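Bon, ça faisait un moment que je n'avais rien écrit ici, et ceux qui suivent savent pourquoi : j'ai les deux mains prises. Littéralement. Depuis le mois de juin je passe mes soirées à téléopérer un bras robot en simulation, et je crois que je commence à rêver en coordonnées cartésiennes.

Je reprends pour ceux qui arrivent. Le projet s'appelle Kurix, on est une toute petite bande, et mon boulot consiste à faire des démonstrations. Je prends la manette (une Demgate d'occasion, dont la gâchette droite couine), je pilote le bras virtuel, j'attrape un objet, je le pose dans le panier, je recommence. Chaque essai est enregistré, et le modèle apprend ensuite à partir de ce que j'ai fait. Dit comme ça, ça a l'air reposant. Eh bien non !

Le premier truc que j'ai compris, c'est que mes défauts passent directement dans la machine. J'ai l'habitude de descendre un peu de travers, par la gauche, et de corriger au dernier moment. Je ne m'en rendais pas compte du tout. C'est Kekeli Quansah qui me l'a fait remarquer en regardant rejouer la politique entraînée sur mes essais : le bras descendait de travers, par la gauche, et corrigeait au dernier moment. On aurait dit moi. J'étais vexée pendant deux jours, et puis j'ai trouvé ça presque attendrissant.

Du coup j'ai tout repris. J'avais 912 démonstrations au compteur, j'en ai gardé 888 après le tri (les autres, c'étaient des pinces qui se referment sur du vide, ou bien le moment où le chat est monté sur le clavier). Kekeli aurait voulu en jeter beaucoup plus. On a discuté longtemps là-dessus et on n'est toujours pas d'accord : lui veut des gestes propres, droits, réguliers, et moi je tiens à garder ceux où je rate l'approche et où je me rattrape. Si le robot ne voit jamais personne se rattraper, comment voulez-vous qu'il sache le faire ?

L'autre gros sujet de la semaine, ce sont les caméras. On a une vue large, qui montre la table et le bras, et puis des vues rapprochées, et c'est là que je m'arrache les cheveux. De loin, tout est clair, je sais où est la pomme, où est le panier, ce qui risque de tomber. De près, je perds tous mes repères -- il me reste un bout de fruit et beaucoup de gris. Au début je pilotais uniquement avec la vue large, et j'étais nulle sur la profondeur. Ensuite uniquement avec les vues de près, et là j'oubliais complètement la canette d'à côté. Maintenant j'alterne : la vue large pour me placer, les vues rapprochées pour la fin de la descente. Il m'a fallu une cinquantaine d'essais pour que ça devienne naturel, et encore, les soirs où je suis fatiguée je me trompe d'écran.

J'ai aussi testé l'autre méthode, celle où on guide le bras à la main. C'était chez Okeke, qui a un vrai bras dans son atelier et qui m'a laissée jouer avec tout un après-midi. On l'attrape par le poignet, on l'emmène où on veut, il suit. Quel bonheur ! Je sentais tout de suite quand j'arrivais trop vite, alors qu'avec la manette je ne sens rien du tout et je fais confiance à mes yeux. Par contre au bout de 18 essais j'avais mal à l'épaule, et je ne me vois pas faire ça tous les soirs. Je reste donc sur la manette, avec un petit regret.

Pour les curieux, j'utilise Surkorik pour rejouer les enregistrements au ralenti. L'interface est moche, les raccourcis sont absurdes, mais on peut avancer pas à pas et c'est tout ce que je lui demande. Je vous mets quelques vues de la table, vous comprendrez mieux mon histoire de repères : 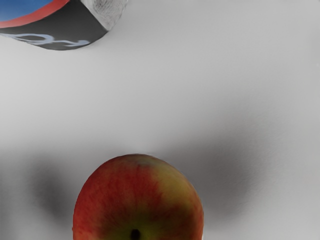
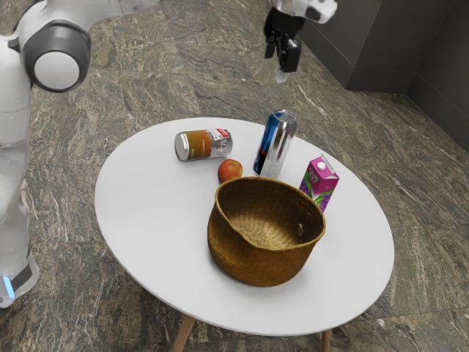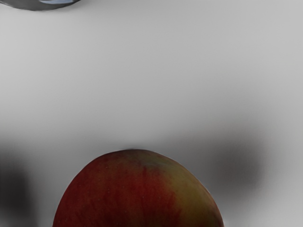
La pomme vue de près, avec un bout de doigt de la pince en haut à gauche.

La prochaine fois je m'attaque à la brique de jus, qui me fait un peu peur avec ses côtés plats. Et si quelqu'un connaît un moyen de faire taire une gâchette qui couine, les commentaires sont ouverts, je prends tout, même les remèdes de grand-mère !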